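Chapter 7
What a Demonstration Shows
Reading the open day as evidence

On the last Sunday of the trade season, a company called Flireo opened its workshop in Putberg to the public. Visitors were given a badge, a paper cup of coffee, and a seat on a folding bench 2 meters from a table. For most of the afternoon a robot arm picked up small parts and set them into a molded tray. People clapped. A sign by the door said the system had completed 3168 placements in testing. The sign did not say how many it had tried.

This chapter is about that missing number, and about the other things that tend to go missing when a machine is shown to guests. Earlier chapters dealt with grippers, sensors, and control as engineering subjects. We now turn to how claims about them reach the people who pay for them. Students who plan to work in industry will sit on that bench many times, and some of them will end up running the show.

A demonstration is a performance with a working machine in it. We do not mean that as an insult. The arm at Putberg moved under its own program, and we have no reason to think anyone was steering it from a back room. But the program, the parts, the lighting, the height of the table, and the order of events were all picked by people who wanted it to go well. A factory picks none of these for you. The parts come in bent, the night shift moves the lamp, and the tray has been swapped for a cheaper one that is a little narrower in the slot.

Consider what a visitor can check from the bench. The motion is easy to follow, and so is the speed, at least for the run being watched. Whether a part has seated fully is much harder to judge. From 2 meters away, a part that sits slightly proud of its recess looks the same as one that sits flush. The hosts had put a wrist camera feed on a screen beside the table, which helped, though less than the audience seemed to think.
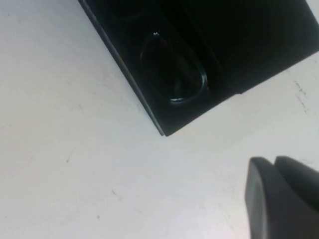

A close view of a black tray on a white table gives the eye a strong outline to hold on to. It gives much less help with depth, and the inside of an oval recess can fall almost entirely into shadow. Seating is a question of depth. The screen drew everyone's attention to the one place where it was least able to answer them.

One visitor, asked afterward what the feed had told her, replied that it made her trust the machine more and that she could not name a single thing she had learned from it. She had also wanted to see a tray set down crooked by a guest, and said she would have stayed another hour for that.

Her request is a good one, and we will come back to it in Section 7.3 under the heading of visitor-set trials. In a trial of that kind the host gives up control of at least one condition. Few hosts agree to it. Flireo's presenter said there was no time in the schedule, then ran the standard cycle again.

Compare the session at Busavmont, where a machine sold under the name Escobar was shown doing a similar job. The presenters there announced the count in advance: 105 attempts, start to finish, with a tally on a whiteboard. The machine made 104 of them. The one miss came early, and a technician wrote it up before going on. On paper this is the better demonstration, and we think it was the better one in fact. It still leaves a careful reader with work to do. All 105 attempts used the same tray in the same position. A high score on one easy condition tells you very little about the second condition, and the whiteboard had no column for it.

Notice also that the Busavmont audience was visibly less pleased. The miss bothered them. Several left comparing it unfavorably with Putberg, where they had seen no misses and had been given no total. If you take one habit from this chapter, let it be asking for the number of attempts before you ask for the number of successes – and asking while the presenter is still standing next to the machine.

The sections that follow cover the staging of trials, the reading of live video, the choice of test conditions, and the wording of results in brochures. Bring a notebook to your next site visit. You will need it for the first exercise.

7.1 Before the Doors Open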